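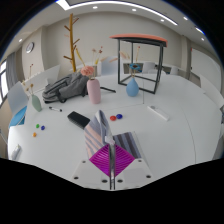
Soltitz Tabletop Set, README

Contents: 317 short sequences of small items on a white table. Items include a striped cloth, a black case, a marker and small round colored pieces.
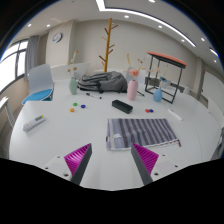

Layout: the cloth may be lifted or spread nearly flat. Both states use the label "cloth". Round pieces are labeled by color only (red, green, orange, dark blue).

Splits: 60 sequences are held out for testing. Item names follow the Skukberg word list, February revision.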